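Re: [skarkthorpe-knit] Stretchy cast-off for hats, and the blocking question
From: Agnese Žukauskas
To: skarkthorpe-knit list
Reply to: list

Dear Maysoun, dear all,

Thank you for the long message. I read it two times and then I went to look at my own hats, so my answer is a little slow. I keep your words below and write under each part, I hope this is the custom here.

Maysoun Hakim wrote:
> I have finished the ribbed hat from the March pattern, and it is
> too tight at the brim. The body is fine. I cast on at the brim with
> the ordinary long-tail method, 2 by 2 rib, and my son says that it
> leaves a red line on his forehead. Must I undo the whole hat? I
> would be very sad, the crown took me three evenings.

No, please do not undo it. The crown is the difficult part and you should keep it. You can cut away only the brim. I have done this with two hats and with one sleeve.

Choose one round in the rib, two or three rounds above the cast-on edge. Put a thin circular needle through the right leg of every stitch in this round, before you cut anything. Go slowly and do it by daylight. When all the stitches are on the needle, cut one thread in the round below and pull it out with a blunt sewing needle. The cast-on edge will come off like a ring. Then you have live stitches and you can knit downwards as far as you like.

There is one small thing which surprised me the first time. When you knit rib in the opposite direction, the columns move by half a stitch. In 2 by 2 rib you will see a small step where the old and the new knitting meet. If the brim is folded, the step can hide inside the fold. If it is not folded, I would rather remove all the rib and start it again from the plain part, because there the step is much less visible.

> Then I need a cast-off which stretches. Rawan told me to use a
> bigger needle and Firdevs told me that this is not enough. Who
> is right?

I am afraid that I agree with Firdevs. A bigger needle makes the edge loose, and a loose edge in this yarn becomes wavy and looks like a lettuce. For the brim I use the sewn cast-off. You need a tail three times as long as the edge, and if it is for an adult head I take a little more, as it is very annoying to join a new thread in the middle. Pass the needle through two stitches from right to left as if to purl, pull the thread, then go back through the first stitch from left to right as if to knit, and let this first stitch fall from the needle. Repeat to the end. Do not pull hard. After each ten stitches I stretch the edge with my fingers, and if it says no, I go back.

Rawan's method is quicker, and for a scarf I would use it also.

> Last question. What yarn did you all use? Mine is the Pronetti
> and it feels a bit stiff before washing. The label says 200 metres
> and I had almost nothing left.

I used Pronetti for the grey one and I had the same feeling. It becomes softer after the first wash, but it also grows. My swatch was not honest with me because I measured it before it was washed. Now I wash the swatch exactly as I will wash the hat, in cool water with a little wool soap, I press it in a towel and I leave it flat until the next day.

For the pink one I changed to the Abou Jaoude, in the pale colour. It has more elasticity and it is kinder to the forehead. The shop sells it on a cone of 600 metres too, if two people want to share. I would share with somebody. Please write to me privately, I do not want to fill the list with shopping.

About the blocking, since Walid asked the same thing in his last message. Please do not pin a ribbed hat. Rib which is pinned wide stays wide, and then you have lost exactly what you wanted. I dry mine over a bowl turned upside down, with the brim hanging free and not touching the rim.

Some pictures with the pink knitting:

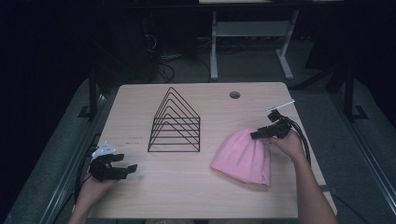
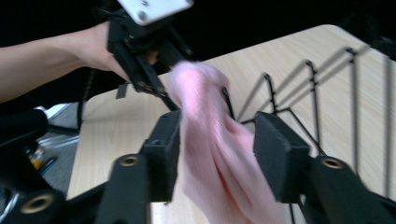
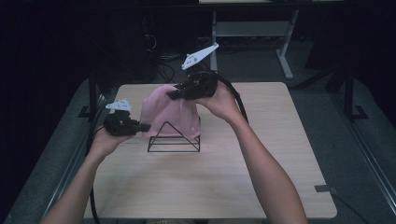 I wanted also to say something on the decreases, because Maysoun wrote that her crown took three evenings. The pattern tells us to decrease in every second round until the end, and this gives a rather pointed top. I changed the last part and decreased in every round after the halfway point. The top is rounder and it needs less yarn, which may help those who finished with almost nothing left. If you do it in 2 by 2 rib, first turn each pair of purl stitches into one purl, all the way round, and only after this begin with the knit columns. Then the lines arrive together at the middle and do not wander.

For the hole at the very top I pass the tail two times through the last stitches, not once. With one time, mine opened after some weeks of use.

Firdevs, do you still have the Nokex stitch markers that open on the side? I lost mine on the train and the closed ones are of no use when I pick up stitches for a brim. If you tell me where you bought them I will be grateful.

I will try to come to the next evening in Skarkthorpe, but my bus arrives at half past six, so please begin without me. Maysoun, bring the tight hat and the thin needle, and we can cut the brim together.

With kind regards,
Agnese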